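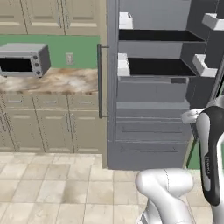 Objet : Re: [trenia-util] Arrêt sur défaut pendant la fermeture de porte (réfrigérateur)
Date : 01/06/2018

Bonjour à tous,

Je réponds en bloc aux points du message de l'équipe Nondex, que je recopie plus bas. J'ai repris la scène cuisine avec la même version de Trenia, et je retrouve le défaut.

> Bonjour,
>
> Depuis la mise à jour de mai, la tâche « fermer le réfrigérateur »
> s'arrête chez nous avant la fin. Le bras se place devant l'appareil,
> porte ouverte, commence sa poussée, puis le contrôleur passe en
> défaut de couple sur l'axe 6. Le journal indique :
>
> FAULT 107 : torque limit, joint 6
>
> Sur une série de 60 essais, 7 se terminent ainsi. Les autres vont
> au bout. Nous n'avons rien changé à la scène ni à la position de
> la base. Est-ce que quelqu'un voit la même chose ? Nous devons
> passer la tâche sur le bras réel avec Jallano et nous préférons
> ne pas le faire dans cet état.
>
> Autre question : faut-il relever le seuil de couple ?

Sur le seuil d'abord : non, ne le relevez pas. Le défaut 107 est justement ce qui empêche le bras de continuer à forcer. En simulation cela ne coûte rien, mais le fichier de limites est commun aux deux cibles et la valeur modifiée partira avec le reste sur la machine. Nous avons fait cette erreur sur un autre poste et il a fallu changer un réducteur.

Pour la cause, j'ai rejoué les essais en affichant les contacts. Dans les cas en défaut, le premier contact n'a pas lieu sur la face de la porte. Il a lieu entre le poignet et un balconnet de la contre-porte. Le planificateur croit avoir le champ libre, parce que les balconnets ne figurent plus dans sa géométrie de collision. Ils sont toujours présents dans le moteur physique et dans le rendu, donc on ne remarque rien en regardant la scène.

La différence vient de l'export. Avant la mise à jour, la porte et ses bacs formaient un seul corps. Ils sont maintenant séparés, et le filtre de Lema écarte par défaut les corps dont le volume est inférieur à un certain minimum. Les étagères et les tiroirs passent, les balconnets non. Selon la configuration de départ tirée au hasard, la trajectoire les évite ou les traverse, ce qui explique que la plupart des essais réussissent.

À faire dans l'immédiat :

1. Dans le fichier d'export, mettre min_body_volume à 0.
2. Supprimer le cache de collision. Sans cela l'ancienne géométrie est rechargée sans avertissement.
3. Relancer l'export et vérifier que les balconnets apparaissent dans la liste des corps du planificateur.
4. Rejouer la série complète avec les mêmes graines.

Avec ce réglage, je n'ai plus de défaut sur les graines que vous aviez jointes. Je n'ai pas testé les autres tâches de la cuisine. Celles du mini-four ont aussi des petites pièces (les boutons), il serait utile que quelqu'un regarde.

Pour le passage sur le bras réel, je vous demande d'attendre la série complète. Un essai qui se termine sans défaut ne prouve pas qu'il n'y a pas eu contact : le couple peut rester sous le seuil pendant que le poignet frotte. Regardez la trace des contacts en plus du code de sortie. Et pour les premiers passages, vitesse réduite, arrêt d'urgence en main, personne entre la porte et le bras.

Il reste un point que je n'explique pas. Dans un des essais, l'axe 6 dépasse la limite avant tout contact enregistré. Cela peut être un problème d'horodatage du journal. Si vous avez gardé la trace brute, envoyez-la-moi hors liste, elle est trop lourde pour les archives.

J'ouvre un ticket pour la valeur par défaut du filtre. À mon avis, l'export devrait au moins afficher les corps écartés.

Cordialement,
l'assistance Trenia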